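Plinham Adds Household Objects to Its Arm Training Set

1/22/23

Plinham has extended its collection of demonstrations for two-arm handling to small household items, the company said in a notice to partners. The new portion holds 797 episodes. It brings the full set to 3,178, of which 2,366 have passed review and are cleared for training.

Earlier portions dealt mainly with blocks, cups and folded cloth. The new one deals with things that are thin, hinged or made of shiny metal. Kofi Dankwa, who leads collection at Plinham, said keys were put on the list early on. A key on a ring changes its hang with each small turn of the wrist, and a policy trained on rigid blocks tends to close its fingers where the key was a moment before.

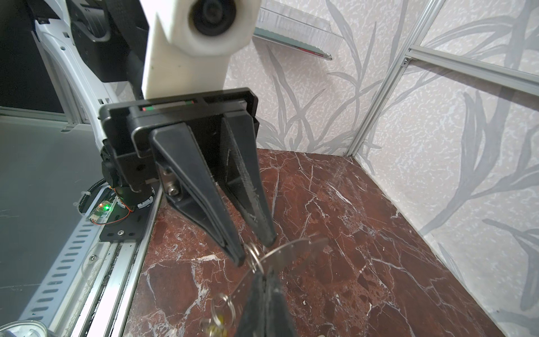
Each episode is driven by a person from start to finish. The operator moves the arms through a pair of hand controllers, and the system stores joint positions, finger opening and the video streams against a shared clock. An episode ends when the operator presses a foot pedal and marks the attempt as complete, partial or failed. Failed attempts are kept in a separate folder and are not counted in the totals.

Objects are put back in a new position before each run. Operators work from a printed sheet that gives a starting zone and a rotation for every item, and they change places after a fixed number of runs so that no single driving style fills the set. Plinham said this was a change from the fall, when one operator recorded most of the November batch and the trained model copied that person's habit of pausing above the object.

Review is done by Ilel, a labeling contractor. Its staff check that the streams line up, trim idle time at both ends and write a one-sentence instruction for the episode. Charalambos Konstantinidis, who runs the review desk, said the most common reason for rejection was a dropped stretch of video from one of the wrist cameras. The second was an instruction that did not match what the operator did. Reflections from metal items are not grounds for rejection, he said, and reviewers have been told to leave such episodes in.
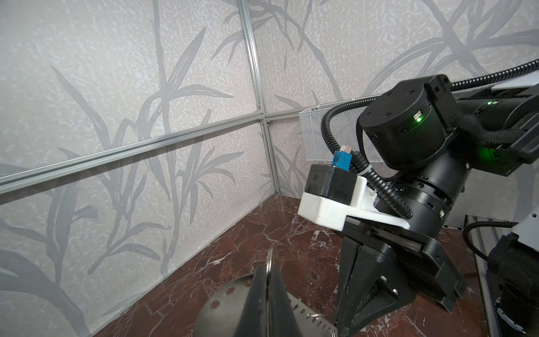
Next steps

Plinham will train a baseline model on the cleared episodes and run it on objects held out of the set. A further 500 episodes are planned, with the same review rules. The file format stays the same, so partners who already load the earlier portions will not need to change their code. Access requests go through the existing partner form.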